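Valbona Krasniqi
Spent most of July teaching a two-arm robot to do kitchen and desk chores by remote control. A few people asked what that work is like, so I'm writing it down. Thread.

Valbona Krasniqi
There are two ways we do it. One is hand guiding: you put the arm in free mode, hold it near the wrist and move it through the task. The other is remote control, where you stand to the side with a pair of controllers and the arms copy you.

Valbona Krasniqi
Hand guiding is easier to learn. I had Duván Chambi doing it in one morning. The trouble is that your own arms end up in the camera view, and with two robot arms you need two people who agree on the timing.

Valbona Krasniqi
Remote control took me a week to get decent at. You lose your sense of touch. You find out you have gripped a thing too hard when it shifts, and by then that take is no good.

Valbona Krasniqi
We have 534 demonstrations we would keep. The worst day gave us 12. That was glassware. The best was 57, all cloth folding, on a Friday when Stojan Stojanovska and I swapped every half hour.

Valbona Krasniqi
Swapping matters more than I expected. After 40 minutes I start to hurry the approach, and the robot learns the hurry along with everything else. Stojan goes slow the whole way through. His takes train better than mine.

Valbona Krasniqi
Things I would tell a new operator:
Pause for a beat before you close the gripper.
Come in from the same side each time until the basic task works, then vary it.
If you fumble and recover, keep the take and tag it.
If you fumble and drop something, stop there.

Valbona Krasniqi
Dragica Kadrić asked if the recoveries are worth the trouble. Yes for us. When we trained on clean takes only, the arm missed a mug peg and kept pushing at the same spot. With recoveries in, it backs off and tries again most of the time.

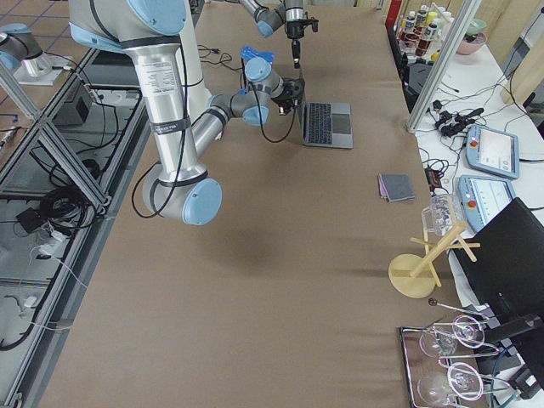

Category: Teleoperation

Valbona Krasniqi
Two arms over the paper-covered table, with the laptop open under them. The mug stand and the wine glasses are off to the right. Both pendants sit on the white surface beside the table, and each has its own red stop button.

Valbona Krasniqi
Laptop lids are my least favorite. Your hand feels the hinge give and eases off. Through a controller you have to watch the angle and guess.

Valbona Krasniqi
Next up is hanging mugs with the left arm only. I'll post how many takes it needs.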